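The Gristulmont Dispute and the Limits of Local Arbitration After the War

Project report, History Seminar II
Submitted 11/2/18

1. Purpose

This report examines a dispute over grazing land and a stone bridge between two invented-border communities of the upper valley, Gristulmont and Drolleswood, in the years after the Second World War. The phrase "invented border" was used by the parties themselves, who each claimed that the survey line had been drawn without a visit to the site. The report asks why arbitration failed twice and then succeeded on the third attempt with almost no change in the written terms.

The existing account is the one given in Banetti's history of the valley, which treats the settlement as the work of a single mediator, Urs Frei. The evidence collected for this project supports a narrower claim. Frei chaired the final session, but the main concessions were already on paper before he was appointed.

2. Sources

Three groups of records were used. The first is the Fankhauser papers, which hold letters, drafts and account sheets kept by the clerk of the Drolleswood side. The second is the Gristulmont parish minutes. The third is a run of local newspaper notices, which were useful mainly for dating meetings.

The Fankhauser papers are not fully cataloged. Box 8 contains 26 letters, of which 5 have no date. These were placed in order by matching the names of the speakers against the parish minutes. Two letters could not be placed and are left out of the analysis. 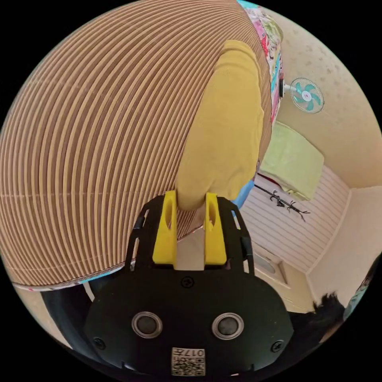
Fig. 1. Hand-held gripper with yellow fingers, label 017.

3. Background

Before the war the two communities shared the upper pasture under an unwritten arrangement. Gristulmont used it early in the season and Drolleswood used it late. The bridge was repaired by whichever side had used it last. No record of a complaint before the war was found in either set of minutes.

The arrangement broke down for two reasons. During the war the pasture was taken over for military storage, and neither side grazed there. When it was returned, the new district office required a named holder for every parcel. Shared use had no place on the form. Each community filed a claim to the whole parcel, and the office accepted both.

The area in question was 400 acres. Its value was modest, but a holder could also apply for repair money for the bridge. The grant was up to 2,000 in the currency of the time, more than either community spent on roads in a normal year.

4. The three sessions

4.1 First session

The first session was held at the district office and lasted one day. Both sides brought maps. The Drolleswood map was older, and the Gristulmont map had been certified. The arbitrator ruled that certification was decisive and awarded the parcel to Gristulmont. Drolleswood refused to sign on the ground that the certified map placed the bridge on the wrong bend of the stream. The clerk's notes suggest that this objection was correct.

4.2 Second session

The second session opened in July of the following year. The terms discussed were close to the final ones: a single named holder, a written right of use for the other side, and a shared repair account. The session ended when the parties could not agree on the order of the names in the title. This point takes up more of the minutes than the grazing dates do. 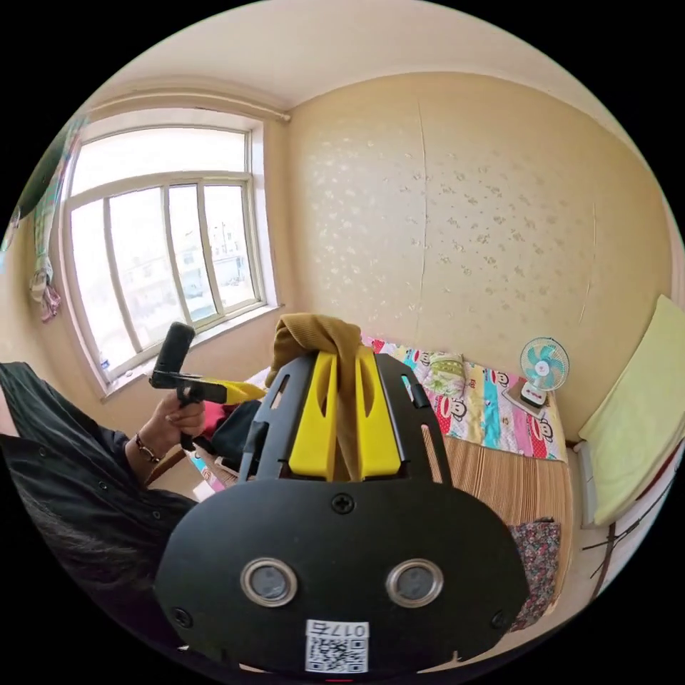

4.3 Third session

Frei was appointed for the third session. His draft repeated the terms of the second session in nearly the same wording. The one new clause stated that the title would be issued in two copies, each listing a different community first. Both sides signed that afternoon.

5. Discussion

Banetti credits Frei with persuading the parties to share the land. The draft from the second session shows that sharing had already been accepted. Frei's contribution was procedural. He separated the question of use from the question of standing — a step the earlier arbitrators had not taken.

The role of the district office also needs more attention. The dispute was created by a form that allowed only one holder, and the office had no rule for handling two valid filings. Similar cases may exist in nearby districts, but they were outside the scope of this project.

6. Limitations

The Drolleswood side is better documented than the Gristulmont side. The parish minutes record decisions and seldom record argument. Frei left no notes that could be found, so his intentions are inferred from the draft alone. The undated letters are a further weak point — moving any one of them by a season would change the account of the second session.

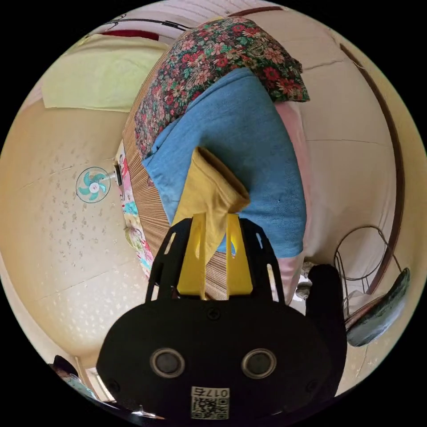

Fig. 2. Folded cloths, light blue and mustard yellow, with floral fabric.

7. Further work

The uncataloged boxes should be searched for the missing reply to the first ruling. The repair account should also be traced, as it would show whether the two sides paid equal shares after the settlement.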